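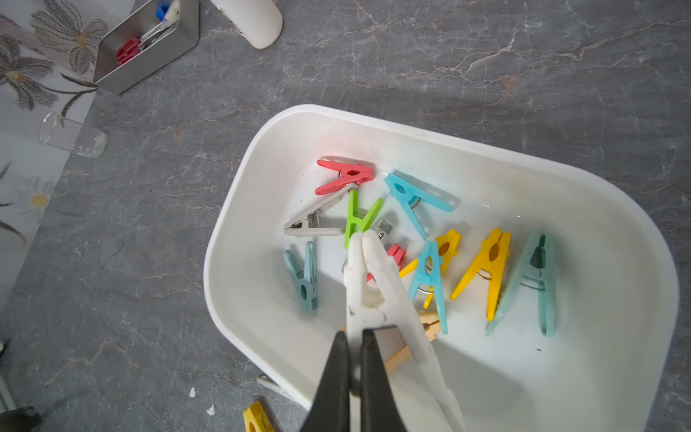 4. Preparing your novel for the Grellel e-book store

This section explains how to upload a finished romance manuscript to Grellel and fill in the book page. You need an author account and a manuscript file of less than 240 pages for the Short line, or any length for the Full line.

4.1 Uploading the manuscript

1. Sign in and open My Books. Press New Title.
2. Choose the line (Short or Full). You cannot change the line after step 6.
3. Select your file and wait until the green bar is complete. Do not close the window during this time.
4. Check the chapter list on the left. Each chapter must start with a heading style, otherwise Grellel will join it to the chapter before.

Note: If your story is told by two characters in turn, put the name of the character under the chapter heading and not inside it.

4.2 Writing the book page

5. Type the title, the series name and the author name. A pen name is permitted. Our sample book uses the pen name Maëlle Ross and the title The Doctor of Grenside.
6. Paste the blurb. The limit is 1,000 characters, spaces included. Longer text is cut at the limit without warning. 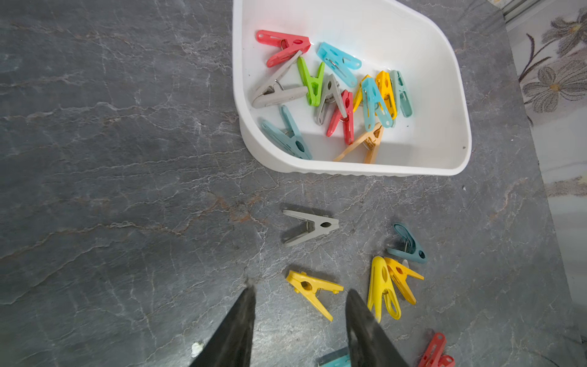 7. Choose 2 themes from the list, for example Second Chance and Small Town. The first theme decides on which shelf the readers will find you — so put the stronger one first.
8. Set the heat level. Be honest here, as readers do complain when a closed-door story is marked otherwise.

Caution: Do not tell the ending in the blurb. The preview e-mail goes to almost 2,000 subscribers and cannot be called back.

4.3 Cover and colour check

9. Add the cover as a separate file. Lettering in a light colour on a pale background is hard to read in the small size, so look at it in the Shelf view also.
10. Press Send for Review. The status changes to Waiting.

Questions about this section can be sent to Leonilde Arruda through the Help form. Please write the title of your book in the first line of the message.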